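The Second Arm Is the Cheap Part
Planning a two-arm bench cell from the consumables up

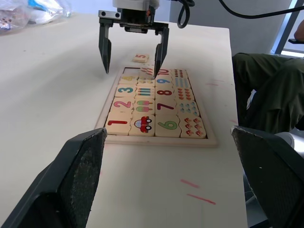

One tile to go: the number 5 on the table behind the tray, with the corner slot still open.

Buyers who come to bench manipulation from packaging or machine tending tend to budget in the wrong order. They price the arms, add a margin for tooling, and treat the rest as sundries. On a two-arm cell doing small-part placement, the sundries run longer than the purchase order.

Varkdale wrote its first plan this way last October. The lab wanted two arms over a shared tabletop, each with a parallel gripper, working on wooden number puzzles and similar trays. Gwawr Jenkins, who holds the equipment budget, sent the draft back with the arms approved and every other line marked for rework.

Her revised sheet has 11 lines. The arms take up one of them.

Fingers come first. Moleck supplies its gripper with blunt general-purpose fingers, and a flat tile lying on a table gives them very little edge to close on. Varkdale specified narrow pointed fingers for one side and broad padded fingers for the other. Quoted as a mixed set from Wróbel, with one spare pair of each, they came to $2,163. The draft had allowed $2,000 for all end-of-arm parts, including cameras.

Pads are listed separately from fingers. They wear on a different schedule and can be changed without removing the finger from its mount. Jenkins budgets a fresh set every 4 weeks of daily running and reviews the interval each quarter. Labs that fold pads into a general spares line usually find that someone has been running them bald.

Cabling is the line most often left out. A camera at the wrist needs its own cable, and that cable has to follow the arm through its full travel with slack to spare. Slack becomes a loop, and in a shared workspace a loop on one arm can sit in the path of the other. Allow for clips, sleeves, strain relief and at least one complete rerun after the first week. Iltosgate quotes dressing as a fixed-price item if it is asked for at the time of order. Added later, it is billed as a site visit.

The work pieces deserve a line too. Puzzle trays are inexpensive, but a tray with one lost tile is out of service for any task that ends with a full board. Buy several of the same tray in one order. Tile fit varies between production runs, and a slot that is slightly tight changes the job.

Table surface, operator seating and clear floor beside the bench come out of the facilities budget at most sites. They should still appear on the plan, at zero if necessary, so that the person signing can see they were considered.

Varkdale's order closes on 1st April. Two items remain open: whether to hold a spare gripper on the shelf, and who pays return freight on a repair. Moleck's standard terms put the freight on the buyer.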